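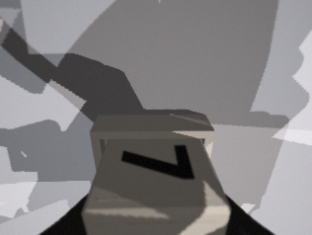
Kirsty MacAulay wrote in to ask if she really needs a logo before she can have a website, and could we please just start with the site. Yes, Kirsty, we can! I get this one a lot, so it goes first.

Do I need a logo before you build my site?

No. Plenty of my clients launch with their business name set in a nice typeface and nothing else. I'd like to know if a logo is coming later, though, so I can leave a decent spot for it in the header. Drendum sold candles for a whole year with plain lettering, and when the logo was finally ready it took me one afternoon to swap in.

How long does a logo take?

Around 6 weeks from our first phone call, and most of that is you thinking it over (which I like, take your time). I send two directions to start with, always in black and white. Color comes later. If I show people color in the first round we end up talking about teal for an hour and the shape never gets discussed.

What if I hate both directions?

Then we talk, and I draw some more. There's one extra round included in the price. It has happened, and I didn't cry. Much.

What files will I get?

A vector file for your printer or sign maker, PNGs with a clear background, and a small square version for social media. I also send a one-page sheet with your color codes and font names. Please save that sheet somewhere you can find it. I've had to dig mine out for Ffion Kneath more than once (hi Ffion!).

How much is a shop site?

A small online shop starts at $4,000. That covers the design, the cart, shipping setup and your first batch of products loaded in. A logo is a separate quote, but if you book both together I take $400 off.

Can I add products myself?

You can, and I hope you will. I do a video call with you before launch and we add a few together until you're comfortable. If you sell one-of-a-kind pieces, I'll set things up so that sold items drop out of the shop but stay in a gallery. I did it that way for Grelar and they've kept it up beautifully without me.

Do you take the product photos?

I don't, sorry. Daylight near a window and a plain sheet will get you a long way. Send me a few test shots before you do the whole lot and I'll tell you if anything's off.

Do we have to meet in person?

Nope. I work out of Jillalholm but most of my people are nowhere near it, so it's phone and email. I answer email in the mornings, usually before 10.

When can you start?

My calendar is full until October. If you want your shop up for the holidays, get in touch now and I'll put you on the list, and you can be gathering your photos and product descriptions in the meantime.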